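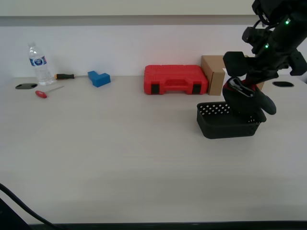
I put off sorting my tools for most of the winter, and then I needed a small screwdriver for a loose cabinet hinge and spent 20 minutes hunting for it in three different drawers. So that was it, I cleared an afternoon and set up a proper little work area at the desk. If you've only got a desk and not a garage, this is how I did mine.

## Before you start

You need a table you can leave alone for a day or two. Mine is pushed up against the wall, and I like it that way because small stuff can't roll off the back. You'll also want:

- a carrying case with a lid that latches
- a cardboard box for everything that isn't a tool
- a rag
- masking tape and a marker
- something to drink (a bottle with a cap, please, I have tipped a full mug over a tray of screws and I'm not doing that again)

## Step 1: Get it all out

Go around the house and collect everything. Kitchen drawer, glove compartment, the windowsill in the laundry room. I found 21 hex keys, which is ridiculous, and most of them came with furniture I don't even own anymore!

Keep the front half of the table clear while you do this. Push things to the back as you bring them in, and you'll have room to work.

If your desk has cable holes in the top, put a strip of tape over them. I lost a bit down one the first time and had to crawl under there with a flashlight.

## Step 2: Wipe and check

Give every tool a quick wipe, handles too. Look at the tips while you're at it. A rounded Phillips will chew up your screws, so toss it. My friend Aurelio Galindo swears you can file a worn flathead square again, and he did 2 of mine that way, and they're fine for opening paint cans at least.

## Step 3: Sort by how often you grab it

I used to sort by type and it never stuck. Now I make a pile for weekly, a pile for now and then, and a pile for "why do I have this." The weekly pile goes in the case last, so it ends up on top. Spare parts and odd plastic pieces go in the cardboard box. If you don't know what a part belongs to, write the date on a piece of tape and stick it on. Anything still in there by September goes out.

## Step 4: Pack the case

Lay it flat, open it all the way, and put the heavy things in nearest the handle side. It carries much better like that. Alternate your screwdrivers head to tail so the fat handles don't bunch up. Then close the lid and check that both latches catch without you leaning on it. If you have to lean, take something out.

I leave a couple of drivers out on the desk on purpose, the ones I'd only be digging for again tomorrow. The hinge took me 3 minutes, by the way.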